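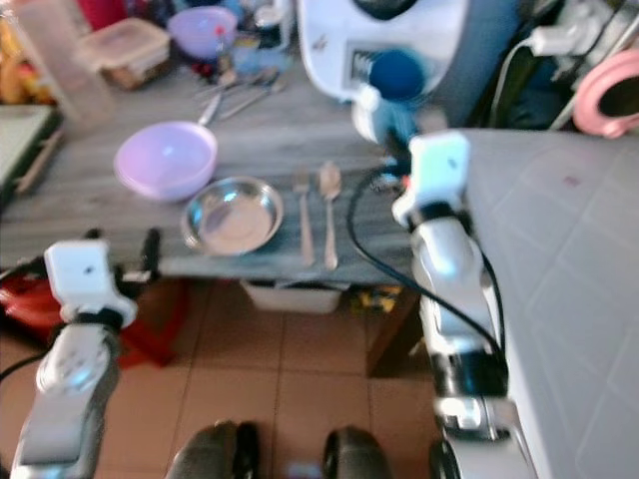
How to compare two sets of gripper fingers without fooling yourself

Every gripper looks brilliant in the vendor's video. Mine did too, right up to the day I asked it for a fork.

This is the routine I use before I let a new pair of fingers stay on the arms. It takes an afternoon and some tableware you aren't fond of. My two candidates were the Ovness stock fingers and the longer Trakemlow ones, both run from the same Birhane controller.

1. Pick dull objects

You want one thing with a tall rim, one shallow dish and some flat cutlery. A bowl flatters any gripper. A fork lying on a tabletop does the opposite, and a shiny steel dish will tell you plenty about your depth camera that you didn't want to know.

Leave the rest of the table messy. If you tidy up for the test, you'll be tidying up for the robot forever.

2. Fix the starting pose

Park both grippers at the front edge of the table and save that pose. Mark where each object goes with a pencil tick. I skipped the ticks the first time and spent the evening comparing my own sloppiness to two decimal places.

3. Set the force low, then creep up

I start at 35 on the controller's scale and go up only after a clean miss. At 116 the Ovness pair held everything. At 121 it also bent a teaspoon -- so write the number down before you get ambitious.

4. Check the wrist view before each batch

Open the fingers, point the wrist at the floor and look at the picture. Both tips should reach the same height, with a clear gap between them. If one sits lower, reseat it now. Look at the rubber while you're there.

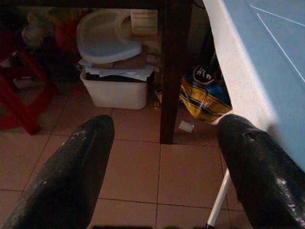
Wrist camera, fingers open over the tiles. Scuffs and small chips along both.

Worn fingers aren't a fair match for new ones. Either test both sets worn or both fresh, and say which in your notes.

5. Score it like a grouch

A pick counts if the object leaves the table and stays up until you say so. Dragging a spoon to the edge and scooping it off is clever, and gets a zero. I've had arguments about this. Zero.

Swap fingers, rerun the hand-eye calibration, repeat from step 2. Yes, the calibration too.

Comments

derkia_fan: Do the Derkia pads fit these? Mine wobble.

Melquiades Villaseñor: They fit the way my old suits fit. Try a shim.

pallet_jill: Scooping should count for half. I will die on this hill.

We use cookies to remember your settings. Accept | Manage

Contact | Copyright Melquiades Villaseñor | Back to top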